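The Tidying Clause

The lease on the garage said the tenant could use it for "quiet hobbies," and Satish Chowdary had taken a generous view of both words. By April the hobby took up the whole back half, and the only quiet thing in it was Lamai Yensuk, who paid the other half of the rent and had stopped talking to him over a matter of cable ties.

They had agreed at the start on a goal so modest that it could not go wrong. The arms would pick up a toy brick and put it in a small container. That was all. Satish had wanted them to play chess. Lamai had pointed out that he couldn't play chess, so how would he know if they were any good at it, and they had settled on tidying.

"A child of two can do it," Satish said.

"A child of two won't do it," said Lamai. "I have met several."

The bricks were hers, or more exactly her nephew's, on a loan whose terms the nephew had not been told. The arms were secondhand, bought from a firm called Virkach that had given up on automation and gone into bathroom fittings. They came in one crate with a manual for a different model and a bag of bolts. Lamai drove. Satish sat in the back with his hand on the crate, as if it might be carsick.

He named the left one Quan and the right one Wevesska. Lamai refused to use the names. She called them Left and Right, and when Satish said this was cold, she said that in an emergency she wanted to be able to shout something with one syllable.

The emergency came 6 weeks in, and she shouted "Left!" and it was Right. They moved the stop button closer after that.

The walls were her idea. Before the walls, the arms had been working against a background of paint cans, a bicycle, and Satish, who leaned. The software took a great interest in Satish. It spent one whole evening convinced that his elbow was a brick, and reached for it over and over with what he insisted was affection. So Lamai put up three white walls and told him to stand on the outside of them.

"It's like an operating room," he said, admiring it.

"It's like a playpen," she said. "For you. You're just on the wrong side of it."

After that, things went well enough to be annoying. Quan learned to close its fingers on a brick. Wevesska learned to close its fingers where a brick had been. Satish kept a log in a spiral notebook, with a column for successes and a wider column for remarks, and by the summer he was at run 172 and the remarks had started going up the margin.

Run 140, said the log, good approach, no brick.

Run 151, brick lifted, brick reconsidered.

Run 163, L. says it is the lighting. It is not the lighting.

Run 164, it was the lighting.

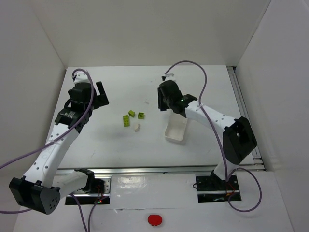

The quarrel about the cable ties began with the cables, which were purple, and which Satish had left long. He held that an arm needed slack. Lamai held that an arm needed slack the way a dog needed a field, meaning some, and with a fence around it. She said a loop that size would catch on something one day. He said it had never caught on anything. She said that was what people said about loops. Then she laid a packet of ties on his stool and went home, and for 3 days they communicated through the log.

Run 168, wrote Satish, cable did not catch.

Underneath, in her small upright hand: Noted.

Run 169, cable did not catch.

Noted.

Run 170, coffee maker is making the noise again. Also cable did not catch.

I know about the noise, wrote Lamai. Did you descale it.

He descaled it. It took most of an evening, and when he had finished he stood looking at the packet on the stool for a while, and then he used it as a coaster.

The landlord's email arrived on the morning of run 171. Mr. Savport (that was the name of the property company, but it only had the one man in it, and they had always called him that) would be coming by to look at the roof and would like to see, while he was there, what the noise was. A neighbor had described it as "a dentist, but slow."

Lamai read it over Satish's shoulder. It was the first time in days she had stood that near.

"Well," she said. "We'd better have it doing something."

They worked until late. She rewrote the part that decided which arm went first, so that Quan and Wevesska stopped waiting for each other like two people at a door. He wiped the table and lined up his excuses. Neither of them said anything about the cables, and it was very polite in there.

Mr. Savport came in the afternoon with a flashlight and a damp jacket. He looked at the roof for perhaps a minute. He looked at the arms for a good deal longer. Satish explained. He explained joints, and torque, and the future, and Lamai let him run down on his own.

"And it puts the brick in the box," said Mr. Savport.

"It does," said Satish, and pressed the key for run 172.

Wevesska swung out over the table, paused, went down, and came up holding a brick. It carried the thing across with terrible care. It let go. The brick landed in the container with a small flat click, and then the arm, which had 30 seconds of program left and nothing to spend them on, reached back in and took it out again.

There was a silence in the garage.

"My son does that," said Mr. Savport.

He raised the rent, though only a little, and asked them not to run it after nine. When he had gone Satish opened the notebook and thought for some time about which column. Lamai took the pen from him, wrote a 1 under successes, and held out her hand for the packet of ties.

He peeled it off the bottom of his mug and gave it to her.

"Just the left one," he said.

"Which one is Left?" said Lamai, and started on Wevesska.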